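How to Set Up a Simple Bookkeeping System for a Small Farm

You do not need an accountant to keep farm records in good order. You need one bank account, one place for paper, and a fixed time each month to enter everything. The method below works for a holding with a few enterprises, such as eggs, hay and a small flock.

Step 1. Open a separate account

Run all farm money through it. If you pay for feed with your own card, write yourself a repayment and keep the receipt with it.

Step 2. Make a list of categories

Keep it short. We use 16 on our own place: 13 for costs and the rest for sales. Feed, seed, fuel, vet bills, repairs, rent and insurance should each have a line. Small purchases such as food for the work crew can share one line called "Sundries." 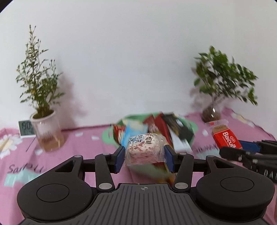 Wrapped candy and a bowl of packaged snacks.

Step 3. Choose where to record it

A spreadsheet is fine for a farm with up to 1,000 entries a year. Past that, a program such as Plakeo or Brinkmann will save you time on the year-end totals. Try the free version of either one before you pay - moving records later is slow work.

Whatever you pick, each entry needs a date, the name of the buyer or supplier, the amount, the category and the receipt number.

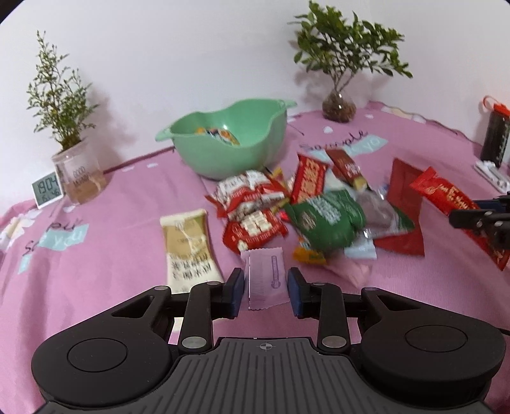
By the Fumden Farm Office Desk | Posted Jun 24, 2018

Step 4. Number your receipts

Write a number in the top right corner of each receipt as it comes in. Enter the same number in your records. File the paper in number order, one folder per month. Thermal paper fades, so copy or scan fuel and store receipts the week you get them.

Step 5. Check against the bank statement

Do this once a month. Tick off each line on the statement that matches an entry. Anything left over is either missing from your records or still waiting to clear. When we did our May check, we found 5 feed deliveries entered under seed. Fixing them took a few minutes - it would have taken much longer at year end.
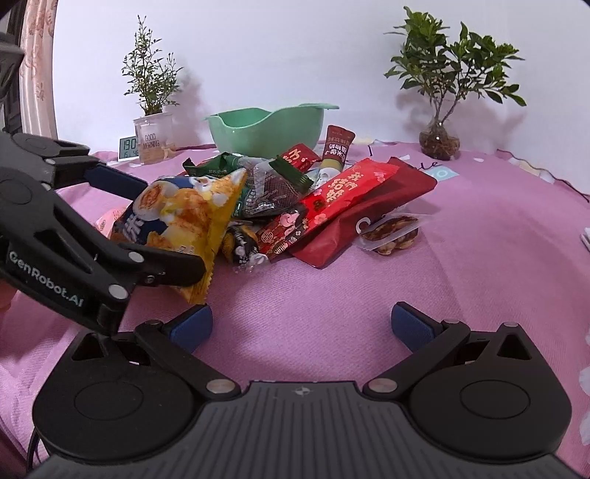
Step 6. Split costs between enterprises

Add a column for the enterprise and mark each cost as eggs, hay, flock or shared. Divide shared costs once a year. Guvness has a blank sheet for this on its downloads page, under Farm Forms. Print a copy and keep it in the front of the current folder.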